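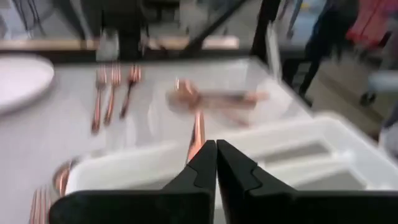 *Okby Teacher Learning Group, working paper, 17 December 2025*

## 4. What the teachers wrote down

This section deals with the written notes. The interviews are covered in Section 5, and the school leaders' views are left until Section 6.

Forty-two teachers took part in the Judari scheme, drawn from 10 primary schools in the Zirnov and Apaza districts. Each was paired with a colleague in the same school. The pair agreed to meet every other week during term and to write a short note after each meeting. The note had no set length and there was no form to fill in. We asked only that it say what had been talked about and what, if anything, each teacher meant to try next. By the end of February we had 173 notes that could be used. A few others were left out as they held only a line saying the meeting had been put off.

### 4.1 How the notes were read

Two members of the group read every note separately and marked each passage by its main topic. We started with the list of topics from our earlier pilot in Zirnov and added to it when something did not fit. Where the two readers disagreed, they talked the passage through and settled on one topic. Most of these disagreements were over passages about pupil behaviour, which often ran into remarks on how the lesson had been planned. In such cases we went by what the teacher said they would change. If the change was to the seating, the passage was marked as behaviour. If it was to the task, it was marked as planning.

We did not correct spelling or grammar in the notes quoted below. Names of pupils and staff were taken out by the teachers before the notes reached us.

### 4.2 Small changes to ordinary lessons

The largest group of passages was about small changes to lessons the teacher already taught. We had expected more talk of new units or new materials, mainly on account of the way the scheme was presented at the opening session, where much was made of trying something fresh. The teachers seem to have taken a different view of what the meetings were for. One pair in Apaza wrote:

> We went over the fractions lesson again. Same lesson as last year but I am going to give out the strips before I talk and not after. That is all I'm changing.

Notes of this kind turned up in every school. They were usually brief, and many were followed two weeks later by a note saying whether the change had been made. This follow-up was not something we had asked for. It appears to have begun in one of the larger Zirnov schools, where a pair started each note by copying out the last line of the previous one, and it was picked up by other pairs there. In the Apaza schools it came about separately and was less regular.

The changes themselves fell mostly under three headings: the order in which things were done, the amount of time pupils were given, and the wording of the first question. Wording took up a good deal of space. Teachers wrote out the old question and the new one, sometimes with several versions crossed through. One teacher spent most of a term's notes on how to open a lesson about rivers. Her partner taught a different age group and had never given the lesson, and the notes suggest this was useful to her, since she had to explain what the question was meant to do before they could discuss it.

### 4.3 Time and the place of meeting

The guidance suggested 15 minutes for each meeting. Some pairs kept close to this and others went well past it. Pairs who met straight after school tended to write longer notes than those who met during a break, though the longer notes did not always contain more about teaching. A fair share of the extra length was taken up with school matters such as cover, reports and the hall timetable. We marked these passages as general and did not use them further.

Where the pair met also made some difference. Teachers who met in one of their own classrooms often mentioned things in the room - work on the wall, a box of cubes, a pupil's book left open - and used them to make a point. Those who met in the staffroom wrote more about how they felt the week had gone. Several pairs moved between the two. In one Zirnov school, the staffroom was being repainted for part of the autumn, and the notes from those weeks are noticeably closer to the detail of lessons. It is only one school and we would not want to make much of it.

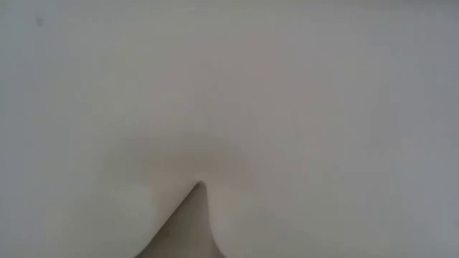

**Figure 1.** Pale surface at close range, with a small dark speck near the upper left corner.

### 4.4 Who spoke about whose lesson

We were interested in whether both teachers' lessons were discussed. The guidance said they should be, and in most notes they were, but not always evenly. Where one teacher had much more experience than the other, the newer teacher's lessons took up more of the note. This was so even when the newer teacher was the one writing. Some experienced teachers remarked on it themselves:

> I keep meaning to bring something of mine. It was her maths again this week and we ran out of time before we got round to my writing group.

Pairs with similar experience shared the time more evenly, and their notes were more likely to mention a disagreement. The disagreements were mild. They concerned such things as whether to let pupils choose their own partners, or how long to wait before stepping in. We found no note in which a disagreement seemed to have harmed the pairing, although it is possible that teachers would not write about this in a note they knew we would read.

Two pairs were changed during the scheme when a teacher moved to another post. In both cases the new pair's first notes were taken up with background, and it was some weeks before they returned to particular lessons. Schools planning something similar may want to allow for this.

### 4.5 Notes that say very little

Not all the notes were full ones. Towards the end of the autumn term, many shrank to a sentence or two. At first we took this as a sign that interest had dropped. When we compared the short notes with the interviews, the picture was more mixed. Some teachers had stopped writing much as they were busy with concerts and reports but had gone on meeting as usual. Others had let both the meetings and the notes slide. The notes alone do not allow us to tell these cases apart, and readers should bear this in mind when looking at the later part of the record.

There were also teachers who simply did not like writing things down. One put it plainly in her first note and again in her last. Her partner wrote for both of them after the opening weeks, which we allowed. Their notes are among the clearest in the set, though they give us only one side of each conversation.

### 4.6 Limits of this part of the study

The schools had volunteered, and their heads were in favour of the scheme. The teachers knew the notes would be read. We did not visit lessons, so where a note says a change was made we are taking the teacher's word for it. The two districts also differ in how they set aside staff time: Apaza schools have a shared early finish, and Zirnov schools leave it to each head. We return to this in Section 6, where the leaders describe how the meetings were fitted in and what had to be moved to make room for them.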